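Vetonholm Tabletops: Frequently Asked Questions
Care, cleaning and repair of white melamine surfaces

What is the surface made of?
Vetonholm tops are particleboard with a melamine-faced layer on both sides. The top layer is printed paper soaked in resin and pressed at high heat. It is thin and hard. It cannot be sanded, oiled or refinished. If the layer is worn through, the board under it is exposed and will swell when it takes up water.

How should I clean it day to day?
Wipe with a damp cloth and a drop of dish soap, then wipe again with clean water. Dry with a second cloth. Soap film left on a white top collects dust and turns gray within weeks. Most reports of "yellowing" that reach us are soap film and come off with warm water.

Which cleaners should I avoid?
Scouring powder, steel wool, undiluted bleach, oven cleaner and anything sold as a furniture polish. Wax and silicone polishes do not soak in. They smear, and they stop edge glue from bonding if the top ever needs a repair.

Are melamine sponges safe?
Use them on single marks only, with light pressure. The foam is a fine abrasive. Used over a whole top, it dulls the finish in patches that show under a ceiling light.

How do I remove ink and marker?
Put rubbing alcohol (70 percent) on a white cloth and dab from the outside of the mark toward the middle. Change to a clean part of the cloth often. Rinse with water. Do not let alcohol run into the edge joint. Red and purple inks may leave a faint stain that fades with repeat treatment.
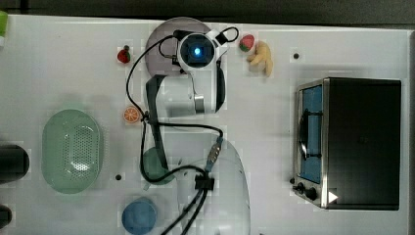 White tabletop seen from directly above.

How much heat can it take?
A mug of coffee will do no harm. Pans, soldering irons and hair straighteners will. Use a trivet with feet, so that air can pass under it. A flat cork mat slows the heat but does not stop it. Blisters from heat are permanent and are not covered by the warranty.

How much weight can I put on it?
The limit for the 1000 mm top on the standard frame is 70 kg, spread evenly. For a single heavy object, place it over or near a leg. If you clamp something to the edge, put a scrap of plywood between the clamp and the underside. Clamp pads smaller than 44 mm across can crush the board.

Can I drill through the top?
Yes. Stick masking tape over the spot, mark it, and drill from the finished side with a sharp brad-point bit. Hold a block of waste wood firmly under the exit side. Seal the inside of the hole with clear varnish or wood glue before fitting a grommet. An unsealed hole is the most common place for water damage.

The edge strip is coming loose. Can I glue it back?
If the strip is whole, lay baking paper over it and press with an iron on the cotton setting, no steam, for a few seconds at a time. The factory glue will melt again. Roll it flat with a block of wood while it cools. If the glue has turned brown and brittle, scrape it off and use contact adhesive. Replacement strip is sold in 4 m rolls under the name Rivitz. Rolls bought before May are a slightly warmer white and will not match current tops.

How do I fill a chip?
Bumico hard wax sticks work well on chips smaller than a fingernail. Melt the wax into the chip, leave it slightly proud, and shave it level with a plastic card. Do not use a metal blade. Larger chips need two-part filler and will remain visible from some angles.

Do you sell tops without the frame?
Yes, in all sizes. They fit Partington frames made with the wide bracket. The narrow bracket needs new pilot holes, and the old screws are too long and will come through the surface.

Who do I contact about a warranty claim?
Write to Idris Maddocks at the service desk. Include the number stamped on the underside and a photo of the damage taken in daylight. The desk is closed on Saturday. Claims for swelling also need a photo of the nearest edge or hole.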